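Section 4. Sorting small utensils into bins on the worktop

Keep the back of the worktop for the things you reach for while you cook, and leave the front clear for cutting and mixing.
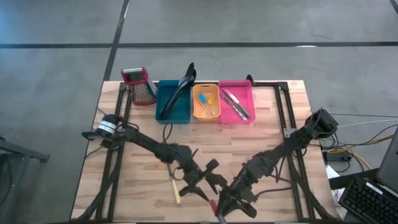
The Hasden worktop is finished with oil only. It has no lacquer, so anything that stands on it for days will leave a mark if the underside is damp. Read 4.1 before you put any bins on it, especially if the worktop is new.

4.1 Before you start

You will need:

Two clean cloths, one damp and one dry
Dish soap
A drying rack or a folded towel
The bins and baskets you plan to use
All the small utensils from the drawer you are replacing

The bins do not have to be from the same set. Plastic ones in different colors are easier to live with than matching ones, as people in the household learn the colors faster than they learn labels. The Lamwood bins sold with the worktop come in two depths. Bins you already own will do as well, provided the base is flat.

If the worktop was oiled in the past 7 days, wait. Fresh oil softens under plastic and the bin will stick.

4.2 Preparing the worktop

1. Take everything off the worktop, including anything hanging over the rear edge.

2. Wipe along the grain with the damp cloth. Use a drop of soap on greasy spots.

3. Wipe again with the dry cloth. Leave the surface for an hour.

4. Run your palm over the back strip where the bins will go. If the wood feels rough, sand it lightly with 320 grit paper and oil it as described in Section 7.

CAUTION: Do not use scouring pads, bleach or oven cleaner on the wood. The pale strips stain first.

4.3 Sorting the utensils

Empty the drawer onto a towel and make piles by size and use. Most kitchens end up with these:

Long-handled tools: spatulas, tongs, ladles, wooden spoons
Small tools: spreaders, basting brushes, measuring spoons
Table knives
Things that stand by themselves, such as a box grater

Put aside duplicates and anything you have not used since January. Tools with cracked plastic or a loose head should be thrown out.

Note: Kitchen knives with a sharp edge do not go in open bins. Keep them in a block or on a rack. Table knives are fine.

4.4 Filling the bins

1. Wash and dry every bin. Check the corners, where crumbs collect.

2. Put the long-handled tools in a solid-sided bin. The handle of a long tool can lean up past the rim, which makes it easy to grab. If the bin tips when you let go of the handle, use a deeper bin or move the tool to a drawer.

3. Put the small tools in a basket with slotted sides. Air gets in through the slots, so this is the right place for things that tend to come out of the dishwasher with water still on them. Very thin handles can slip through a slot and catch. Turn the tool around if this happens.

4. Lay table knives flat in their own bin, all pointing the same way. They will rest at a slant if the bin is shorter than the knife. A slant does no harm.

5. Do not fill any bin so full that you have to lift one thing out to get at another.

4.5 Placing the bins

1. Stand the grater at one end of the row. It has to be lifted straight up by its handle, and at the end you can do that without knocking anything.

2. Set the bins beside it with the long-handled tools next, then the small tools, then the knives. If you are left-handed you may prefer the reverse order.

3. Push the bins close together. They can touch, or nearly touch. A row with wide gaps drifts forward over a few days and starts to eat into the work area.

4. Check for cords behind the row. A cord should never be trapped under a bin – the bin will rock, and the cord will wear.

5. Stand at the front of the worktop and reach for each item in turn. If your sleeve drags across one bin on the way to another, swap them.

CAUTION: The teeth of a box grater are sharp on the outside. Lift it by the handle only. Do not store it with the cutting sides pressed against a plastic bin, as the teeth will scratch it.

4.6 Weekly care

Lift each bin, wipe under it and let the wood dry before putting it back. Wash the slotted basket more often than the others. The plastic bins can go on the top rack of the dishwasher. For the grater, see the maker's instructions, and brush it from the inside out if you wash it by hand.

If a pale ring appears under a bin, leave the spot uncovered overnight. Most rings fade. For a ring that stays, sand and oil as in 4.2, step 4.

4.7 Common problems

A bin slides when you take something out.
The underside is wet or oily. Dry it. If it still slides, fit four small rubber feet (Scanlon part 2000, pack of 4).

The colors have got mixed up.
Empty all the bins and start again from 4.3. It takes a few minutes and is quicker than moving things one at a time.

The row is too long for the worktop.
Move the knives to the table, or to a shelf near it. They are used the least during cooking.

Section revised 8th February by Etelka Csonka. Replaces the storage page in the earlier Nivberg booklet.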